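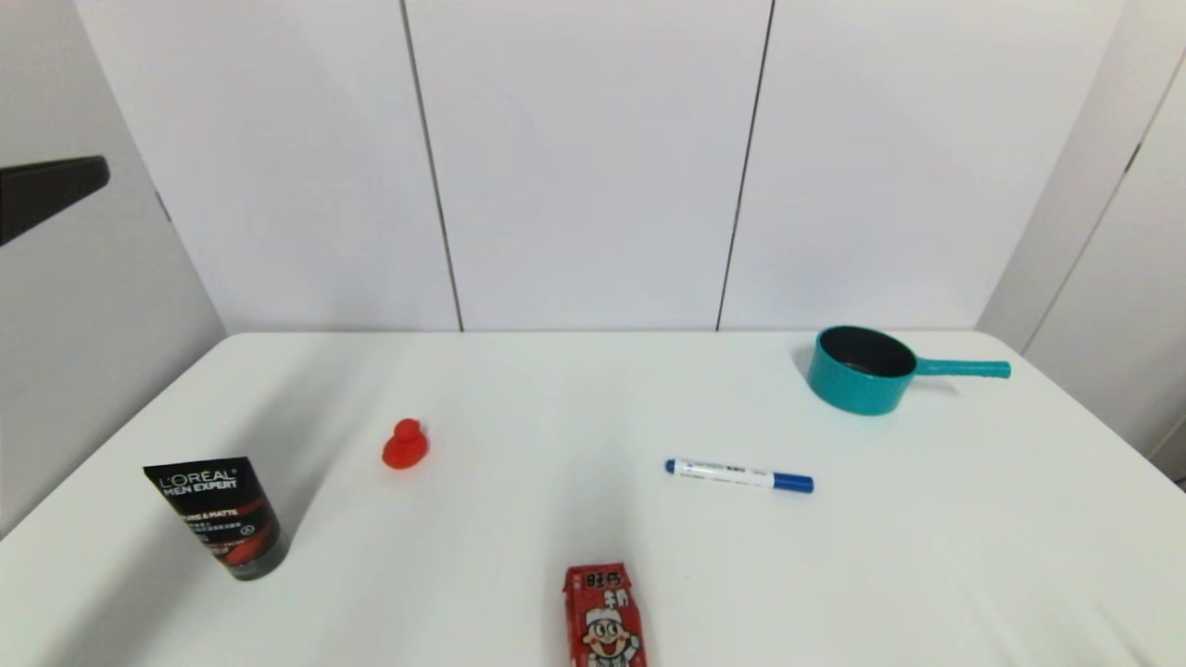 Aminu Odukoya replied:
no way 20 minutes is enough for dried chickpeas. did you even soak them?

gritcombe_gal wrote:
Soaked overnight, yes. Pinch of baking soda too. Simmered with the lid half on, done in 20. My mom swears by it

Aminu Odukoya replied:
Mine took 95 last July and still had a crunch. Same soda trick. Hard water in Clondham tho, maybe thats it

skellent6:
Age of the beans. Old ones never go soft, doesnt matter what you do. Check the bag date

Lajos Kozma replied:
Disagree on the soda, makes them taste like soap. Salt in the soaking water insted, 11 hours, rinse, fresh pot. Skins stay on too

gritcombe_gal wrote:
Soap?? how much are you putting in. I mean a PINCH

Lajos Kozma replied:
A teaspoon

skellent6:
well there you go

Aminu Odukoya replied:
ok new bag tonight, salt in one bowl, soda in the other. will post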